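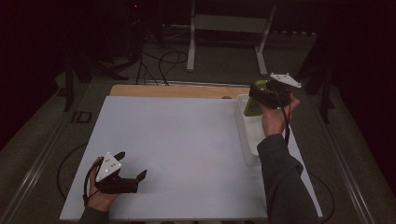
보르크덴 작은 물건 정리방, 4월부터 저녁에도 문 엽니다

반가운 소식이 하나 있어서 얼른 적어요. 이치카와에 있는 보르크덴(Vorkden) 정리방이 4월부터 저녁 시간에도 문을 연다고 합니다! 그동안 오후 다섯 시면 딱 닫아 버려서 퇴근하고 가면 늘 불 꺼진 창문만 보고 왔는데, 이제 밤 아홉 시까지래요. 저처럼 회사 끝나고 헐레벌떡 뛰어가던 분들은 좋아하실 것 같아요.

처음 들으시는 분들을 위해 조금만 설명하자면, 보르크덴 정리방은 집에서 굴러다니는 자잘한 물건을 통째로 들고 가서 널찍한 작업대에 쏟아 놓고 나눠 담는 곳이에요. 단추, 건전지, 아이 장난감 조각, 어디에 쓰던 건지 모를 뚜껑 같은 것들이요. 집에서 하면 되지 뭐 하러 거기까지 가냐고 저희 언니가 묻던데(언니는 원래 서랍이 깨끗한 사람이라 이 마음을 몰라요), 집에서는 식탁에 펼쳐 놓으면 저녁밥 차릴 때 도로 쓸어 담게 되잖아요. 저는 그렇게 같은 상자를 세 번 열었다 닫았어요.

새로 바뀐 점

제일 큰 변화는 역시 시간이고요, 작업대도 손을 봤어요. 밝은 나무 상판 위에 매끈한 흰 판을 올려 쓰는 방식인데, 이게 별것 아닌 것 같아도 꽤 편해요. 나무 위에 바로 늘어놓으면 베이지색 단추나 고무줄은 눈에 잘 안 들어오거든요. 흰 판 위에서는 연두색처럼 튀는 색은 말할 것도 없고 짙은 색 부품도 금방 찾아요. 무늬도 글씨도 없는 판이라 눈이 덜 피곤하기도 하고요. 대신 하얀 단추는 여전히 숨바꼭질입니다. 그건 짙은 색 천을 한 장 챙겨 가시면 돼요.

나눠 담는 통은 반투명한 네모 통으로 바꿨어요. 뚜껑이 없어서 물건을 들고 그대로 위에서 놓으면 되니까 손이 덜 가요. 저는 처음에 뚜껑 있는 걸 더 좋아하는 편이었는데, 정리하는 동안에는 뚜껑이 오히려 짐이더라고요. 하나 넣을 때마다 열고 닫고, 뚜껑은 또 어디에 뒀는지 찾고. 다 나눈 다음에 집에 가져갈 때만 따로 덮으면 충분해요. 벽이 뿌연 편이라 안에 든 게 또렷하게는 안 보여도 색깔은 비치니까, 연두색 통이구나 파란색 통이구나 정도는 멀리서도 알 수 있을 거예요.

통은 벌써 271개를 들여놨다고 합니다. 저는 그 숫자를 듣고 좀 웃었어요. 우리 동네에 잡동사니가 그만큼 많다는 얘기잖아요. 한 사람이 한 번에 빌릴 수 있는 건 8개까지고, 더 필요하면 먼저 채운 통을 비운 다음에 다시 받으면 됩니다.

색깔로 나누기, 저도 해 봤어요

4월 프로그램 중에 '페멘(Femen) 상자'라는 이름의 저녁 모임이 있어요. 이름이 무슨 뜻인지는 물어봤는데 대답을 제대로 못 들었고요, 내용은 단순해요. 섞여 있는 물건을 색깔별로 먼저 나누고, 그다음에 쓰임새로 다시 나누는 거예요. 진행하는 핫토리 가즈히로(Kazuhiro Hattori) 씨 말로는 쓰임새부터 따지면 손이 자꾸 멈춘대요. "이게 어디 부품이었지?" 하다가 십 분이 가니까요. 색은 보면 바로 아니까 일단 손이 움직인다고요.

저는 반신반의하면서 조카가 두고 간 장난감 상자를 들고 갔어요. 연두색부터 골랐는데, 둥글납작한 것도 있고 길쭉한 것도 있고 하여간 온갖 게 다 나오더라고요. 빈 통을 오른쪽에 세워 두고 하나씩 집어서 넣다 보니까 어느새 말도 안 하고 하고 있었어요. 옆자리 분이 과자를 권해 주셨는데 못 들었을 정도예요(죄송합니다, 다음에 주시면 꼭 먹을게요).

핫토리 씨가 알려 준 요령 몇 가지도 옮겨 적어 둘게요. 통은 판의 가장자리 쪽에 두고 가운데는 비워 둘 것. 아직 안 나눈 물건은 한꺼번에 다 쏟지 말고 한 줌씩만 꺼낼 것. 그리고 납작한 물건은 위에서 던지지 말고 통 바로 위까지 가져가서 놓을 것. 마지막 건 제가 자꾸 던지다가 튕겨 나가서 들은 말이에요. 바닥에 짙은 회색 카펫이 깔려 있어서 떨어져도 소리가 안 나는데, 그래서 더 못 찾아요. 까만 나사 하나는 끝내 못 찾고 왔습니다. 혹시 발견하신 분 계시면 카운터에 맡겨 주세요, 서랍장 손잡이 나사예요.

그날 참가자는 저까지 19명이었고, 자리는 23개까지 놓을 수 있다고 해요. 그러니까 거의 꽉 찬 셈이죠. 저녁 모임은 예약을 하고 가시는 게 마음 편할 것 같아요. 낮에는 예약 없이도 괜찮대요.

통만 사 갈 수도 있어요

다 나눈 물건을 봉투에 도로 섞어 담아 가면 너무 허무하잖아요. 그래서 입구 옆 호베티(Hovetti) 선반에서 통을 따로 팔아요. 작은 것부터 깊은 것까지 있는데, 저는 서랍 높이를 안 재고 갔다가 깊은 걸 사서 지금 책장 위에 올려 두고 있어요. 꼭 재고 가세요! 안쪽 높이로 재셔야 해요. 서랍 앞판 높이로 재면 저처럼 됩니다.

이름표도 무료로 나눠 주는데, 색깔만 적지 말고 나중에 쓰임새까지 적을 자리를 남겨 두라고 하더라고요. 저는 벌써 '연두 1'이라고 크게 써 버렸어요. 집에 와서 조카한테 보여 줬더니 연두 2는 어디 있냐고 물어서 아직 답을 못 하고 있고요.

가기 전에 챙길 것

준비물은 정리할 물건이랑 담아 올 가방이면 되고요, 소매가 너무 헐렁한 옷은 피하는 게 좋아요. 팔을 뻗을 때마다 작은 것들이 소매에 쓸려서 줄 맞춰 놓은 게 다 흐트러져요. 음료는 뚜껑 있는 컵만 된대요. 아이와 함께 가는 건 낮 시간만 가능하고, 저녁에는 어른만 받는다고 하니까 참고하세요.

액체가 든 물건, 깨진 유리, 오래돼서 부푼 건전지는 받지 않아요. 건전지는 겉이 멀쩡한 것만 따로 봉지에 넣어 오면 된다고 들었어요. 약 종류도 안 되고요. 그리고 다 하고 나면 흰 판은 마른 천으로 한 번 닦아 두고 가기로 되어 있어요. 천은 작업대 끝에 걸려 있다는데, 제가 갔을 때는 한참 찾았으니까 안 보이면 그냥 물어보세요.

다음 페멘 상자 모임에서는 전선이랑 충전기를 다룬다고 해요. 저희 집에 그 상자가 두 개나 있습니다... 하나는 이사 올 때부터 테이프도 안 뜯었어요. 이번에는 언니도 데려가려고요. 신청은 보르크덴 카운터에서 직접 하거나 전화로 하시면 되고, 저녁 전화는 여덟 시까지만 받는대요.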